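Keep the handover desk open all year

2020-02-04

I've been going on about the weapons handover at Paltlow to anyone who'll stand still long enough, so I may as well put it in writing and give my family some peace.

If you missed it (and plenty of people did, which is half my complaint), the police ran a surrender period last October. For 28 days you could walk into Paltlow station with a gun, a knife, a box of old cartridges or whatever else you shouldn't have had, put it on the desk and leave without being arrested for having brought it in. They took in around 300 items. There was a photo of them laid out on a long table, everyone said well done, and then the desk went back to being the place where you report a lost purse.

I think it was a good thing. I want to say that first because I've read the letters in the local paper, and a fair few of them reckon it's soft. Why should somebody get to hand over a sawn-off shotgun and stroll home for his tea? I do understand the feeling. I've had my own back door kicked in, and I wasn't full of forgiveness that night, believe me. But the gun's gone! It's off the street, it's out of the shed, and it isn't going to be nicked by the next lad through the window and sold in a car park in Bramari. I'd sooner have that than the satisfaction of a court case which, let's face it, was never going to happen, as no one knew the thing existed.

What I can't get my head round is the closing date. Think about who really turns up at these things. It isn't gang leaders having a change of heart over breakfast. It's mostly people clearing a house after a death, or a mum who's found something at the back of a wardrobe, or a bloke who was asked to look after a bag years ago and has felt sick about it ever since. None of those people work to a timetable. Your father doesn't arrange to die in October so that you can find his service revolver in time. The mum who looks in the wardrobe in November has exactly the same problem, and she gets a completely different answer, or at least she thinks she does, so she shuts the door again.

Yes, I know you can ring the police at any point and ask for advice about handing something in. I've had that pointed out to me more than once. But read the wording on the leaflet and put yourself in the shoes of somebody who's frightened. Outside the surrender period "each case will be considered on its circumstances". Would you pick up the phone after reading that? I'm a fairly law-abiding sort and it'd put me right off.

Then there's the matter of where. One desk, in one town, and it was only open for eight hours a day. If you live in Skekby you're ten miles away with a bus that comes when it fancies. So we're asking a nervous person to wrap a shotgun in a blanket and sit with it on public transport, and I shouldn't think the driver would be too pleased either. They did offer a collection service, to be fair to them, but it meant a marked car outside your house, and in a village that's as good as taking out an advert.
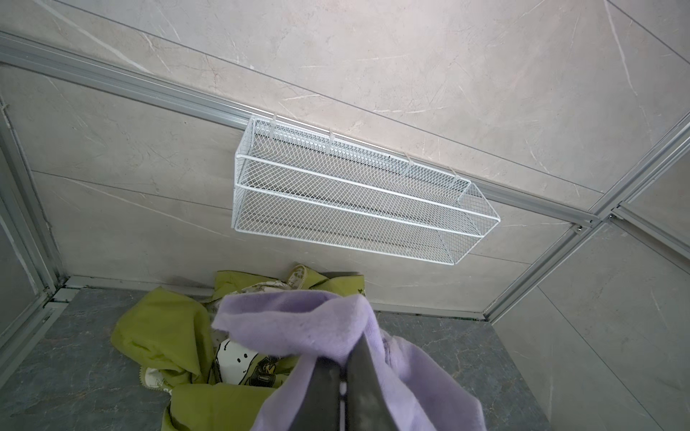
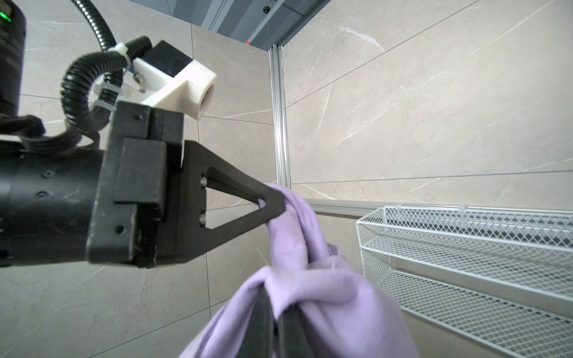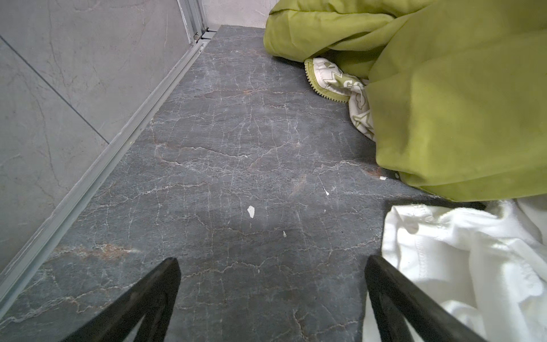

A reader in Skekby wrote to me after I grumbled about all this before Christmas, and she disagreed with nearly every word. Her argument was that the deadline is the whole point. People put things off, she said, and if the desk were open all year they'd put it off for ever, the same way she's been meaning to sort out her loft. It was seeing the last date on a poster that got her brother-in-law to take his old air rifle in, and she's sure it would still be under his stairs otherwise.

I've thought about that a good deal, and she's got me on part of it. Deadlines do shift people. I've never once done my tax before the final week. So keep the big push, by all means, with the posters and the bit on local radio, and have it every October so folk come to expect it. I just don't see why the rest of the year has to be a fog. You can shout louder for a month without locking the door for the other eleven.

Bramari has gone some way towards this already. They've got a steel bin outside the leisure centre for knives, open day and night, emptied by the police, and you don't have to speak to a soul. I was sniffy about it when it went in, I'll admit. I thought kids would post crisp packets through it, and I gather they do. It fills up with blades as well, though, and I can live with a few crisp packets. Obviously you can't do the same with guns, and I wouldn't want to. A loaded pistol dropped in a box by the swimming pool is nobody's idea of safety. But a plainly worded promise that holds good all year, and an unmarked car for people in the villages, wouldn't cost the earth.

The policing plan for the district is out for comment at the moment, and the surrender scheme gets one paragraph in it, near the back, after the parking. I've sent mine in. If you've got a view, even if you think I'm talking rubbish, there are forms at the library in Paltlow, and they'll take a letter too.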